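I have been reading apartment listings every evening for a month now, and I have come to think of them as a kind of short fiction. My lease is up in December. The building where I live now, the Pramer, wants another $169 a month for the same two windows and the same radiator that bangs at four in the morning, and the renewal letter calls this "a modest adjustment to reflect the market." So I went to look at the market.

The market, as far as I can tell, is mostly offering me free months.

You have seen these. One month free, six weeks free, sometimes two months free if you sign by Sunday. The rent in big print is the "net effective" rent, meaning they took what you would pay over the lease, spread the free time across it, and printed the smaller number. You don't pay the smaller number. You pay the bigger one every month except the free one, and when renewal comes around they raise the bigger one. I asked a leasing agent at Ganance House which figure my increase would be based on and she told me that was "a great question for next year." I wrote that down in my notebook.

Ganance House is the new one by the river, the one with the banner. 108 units, a roof deck, a package room with a code, a "wellness studio" that has a mirror and a rack of foam rollers. The amenity fee is $38 a month and it is not optional. I said I had no plans to use the wellness studio. She said a lot of residents feel that way at first. I don't know what that means and I have thought about it more than I should.

Then there is the no-fee business. No broker fee sounds like somebody is doing you a favor. Somebody still pays the broker, though, and I have never met a landlord who eats a cost because he is in a good mood. I compared two one-bedrooms on the same block, nearly the same size, one with a fee and one without. Over a single year they came out close enough that I would have picked by the closets. Over three years the one with the fee was cheaper, and by a fair bit. Most people I know stay three years. Moving is awful.
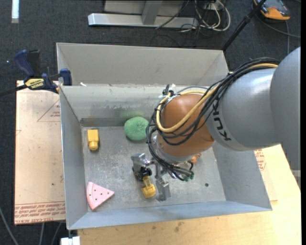
Emília Jurčo wrote to me after my last post to say I was being unfair, and that her own free month at the Wukov had paid for her movers, a bed and most of a couch. She knew what the real rent was when she signed, she said, because she read the lease, and anyone who doesn't read the lease would get fooled by an ordinary listing too.

Fair enough. I'll give her the couch. If you know you are leaving after a year, the free month is real money and you should take it. What bothers me is that the listing isn't written for the person who knows. It is written for the person on a lunch break with a phone, sorting by price, and the price it is sorted by is one that never shows up on a bill. I read leases too, but nobody hands you the lease until you have paid the application fee – at least not at the three places I asked.

The Wukov I did go and see, partly on her recommendation. Nice lobby. The "city view" in the unit they showed me was a view of the parking structure, with some city above it if you stood close to the glass. The kitchen was good, I will say that. Gas stove, drawers that close, a counter you could roll out dough on. The bedroom closet had a door that hit the bed, or would hit any bed bigger than a twin, and the floor plan on the website shows a queen sitting there happily with a nightstand on each side. I brought a tape measure. The agent watched me use it and checked his messages.

I also called about a place in an older building run by Šimek, a management company with a website that looks like it was last touched when I was in high school. No free month, no studio, no banner. The man on the phone gave me one number for the rent and I asked what else there was. Electric, he said. I asked about an amenity fee and he asked me what amenities I was talking about.

I haven't seen it yet, and I'm not getting sentimental over a phone call. Old buildings lie too, they just do it about the heat and the water pressure. I have an appointment Tuesday after work, and I'm bringing the tape measure and a lamp to plug into the outlets. If the shower is weak I may end up paying the modest adjustment after all, in which case I plan to write back and ask them about the radiator.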